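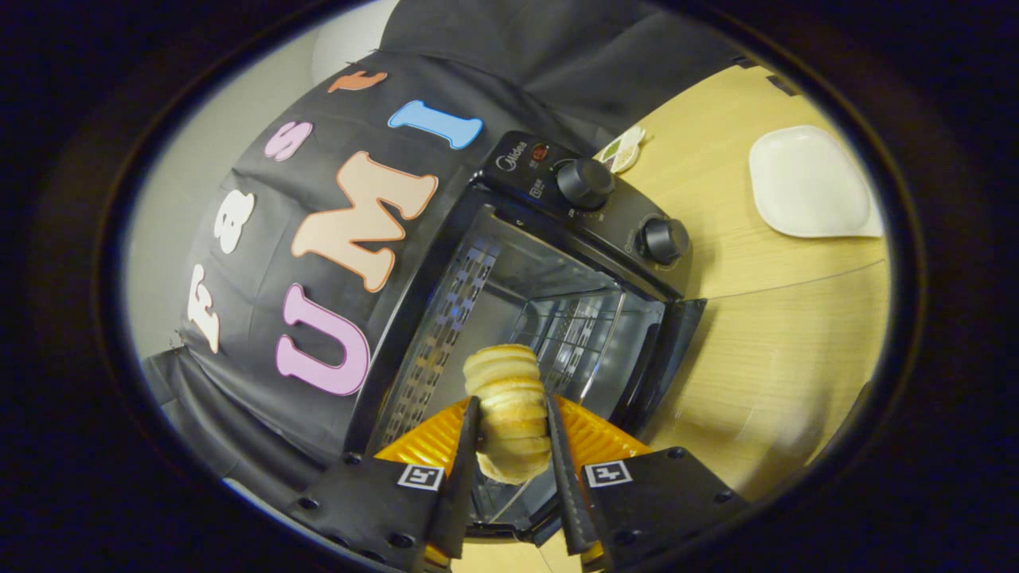 Bread roll at the toaster oven

To: Tostwood growers list
Subject: Re: Damping off in sweet pea modules, autumn sowing
Date: Monday, October 28, 2019

> We sow sweet peas under cover in autumn for the spring cut flower
> beds. Last year we lost a large part of the sowing between
> emergence and the second pair of leaves. The stems went thin and
> brown at compost level and the seedlings fell over. The compost was
> the Rellora seed mix, new bags, nothing reused. Trays were cleaned.
> We watered from above with a rose, every morning, and kept the lids
> on until all the cells were up because germination was uneven.
>
> Two questions. Is it worth drenching with anything before sowing,
> and does soaking the seed overnight make this better or worse? We
> have always soaked. The old varieties seem to need it, the newer
> ones less so.
>
> We also have a heated bench and had it on for the whole period.

What you describe is damping off. The collapse at compost level is typical, and losing plants after emergence points to conditions in the tray more than to bad seed. I would look at the watering and the lids before spending money on a drench.

Taking the points in the order you gave them.

Compost. New bags are no guarantee, but I doubt the Rellora mix is the source. I have used it for sweet peas, larkspur and ammi without much trouble. It does hold a lot of water. For sweet peas I add one part of coarse perlite to three parts of mix, by volume. Grit works as well but makes the trays heavy to carry. Do not firm it down hard. Fill, tap the tray once on the bench, strike off the surplus.

Trays. Cleaned with what? A rinse under the tap leaves old root and compost in the corners of the cells. I brush them out dry first, then wash, then soak in disinfectant at the rate on the label, then dry them fully before stacking. Check the water source too. An open butt that takes roof water will put the problem straight back in. I use mains water for anything with fewer than two pairs of leaves.

Watering. Every morning is too often in October. Water the compost the day before sowing, let it drain, sow, and then leave it until the surface has gone pale. Lift the tray to judge the weight. After emergence I water from below, standing the trays in a shallow bath until the surface darkens, then taking them out. They should not stand in it overnight.

Lids. This is where I would put most of the blame. Take the lid off when the first third of the cells show. The late ones will still come up. If the unevenness is a nuisance, sow the slow varieties in their own trays. The Stidik seed arrives mixed in age in my experience, so I keep that separate as well.

Heat. Sweet peas do not need a heated bench once they have germinated, and it makes them drawn and soft. Turn it off at emergence and open the vents on any day without frost. Plants grown cold are shorter and thicker in the stem, and they stand much better.

Soaking. I stopped. I ran a plain comparison over two autumns, 1000 seeds soaked overnight and 1000 sown dry, split evenly across the same varieties each time, in the same house. Germination was slightly quicker in the soaked lots. By planting out I could see no advantage, and the soaked lots had more rotted seed when I emptied the blank cells. So 2000 seeds a year for two years, one site, one grower – take it for what it is. If a seed coat is obviously hard I nick it opposite the scar and sow it dry.

Drenches. I have no useful data. I tried one biological product on 300 cells and left the neighbouring trays alone. Losses were low in both, so the trial told me nothing.

Other details, for comparison with your own set-up:

Module: deep root trainers, one seed per cell
Sowing depth: to the first knuckle, covered with the same mix
House: unheated tunnel, both ends open by day
Pinching: at the second or third pair of leaves
Planting out: April, under fleece if the nights are cold
Spacing in the row: 8 inches, one plant per station

If you find an affected tray, take the whole tray out of the house. Picking out single seedlings does not help much as the fungus is already in the cells next door. Do not put the compost back through the potting bench.

A question in return. Has anyone grown Yeom on from an autumn sowing? Mine made good root but came blind on a good many of the side shoots after pinching, and I would like to know whether that is the variety or my timing. I pinched late, at the fourth pair. The other varieties in the same bay, pinched the same week, broke normally.

Mice have started as well. Traps are set along the tunnel wall, and the trays are now up on wire.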